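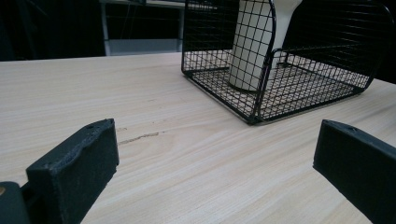
*A pale tabletop, with the grain running long across it.*

I'd been wanting to talk to the poet behind *Kurup* ever since my copy fell apart (cheap glue, too many bus rides!). We finally sat down on Tuesday, March 20, 2018, and I'd barely found my pen before she started in on line breaks.

"I write everything as one fat paragraph first," she told me. "Then I read it out loud and wherever I run out of air, I cut."

The book has 614 lines, and she says the first draft had way more. Her editor at Tilia, the little press that took it on, sent it back with 5 pages of notes. "I sulked for a week. Then I did nearly all of it."
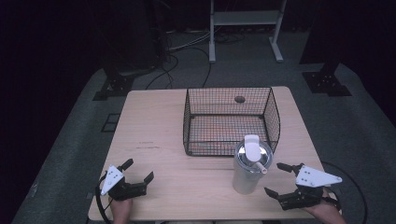 *Wire basket and white tumbler on the table.*

I asked about the long middle poem, set in 1815 in a harbor town she calls Rakport. Is it a real place? "It's my grandmother's street with a harbor stuck on the end," she said, and laughed. She'd read a stack of old shipping letters for it and kept exactly one phrase, "salt owing," and she still isn't sure what it means. I love that phrase. I've been saying it around the house.

Tilia printed 400 copies, and she's been selling the last of them out of a tote bag at readings. The next one is in May at Bikska, the bookstore with the terrible chairs, and she's promised to read the new stuff.

"It rhymes," she warned me. "Some of it rhymes a lot."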